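Tolley Linen Services, Room 3272
Walk-round checklist, hand-held gripper work
Feb 11, 2020. Checked by Tekle Moges

1. Tool condition
Screws at the pivots and fingertips: present. Finger arms: no cracks found. Cord: keep it off the floor. OK.

2. Grip on cloth
Blue cloth held at the tip, far corner on a black clip. A strip of fabric runs down between the finger arms, toward the base. Preltent's manual says this "should not occur." Comment: then what do we do when it does? FAIL until answered.

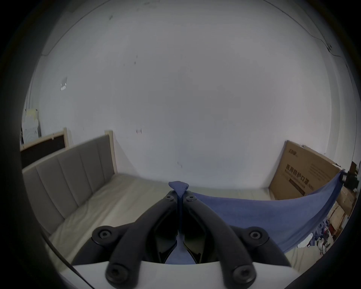 3. Floor and walkway
Boxes, bags and clothing on the floor under the cloth. Clear before next shift. FAIL.

4. Staff strain
Preltent promises 2000 folds a week and "lighter work." Two of the bed crew report sore wrists. I asked for the weight of the tool and got a brochure. OPEN.

5. Jobs and hours
Crew told the tool is there to help. Rota for March is 42 hours short and no one will say why. Not strictly a safety item. I am writing it down anyway. OPEN.

Recheck: after items 2 and 3 are fixed.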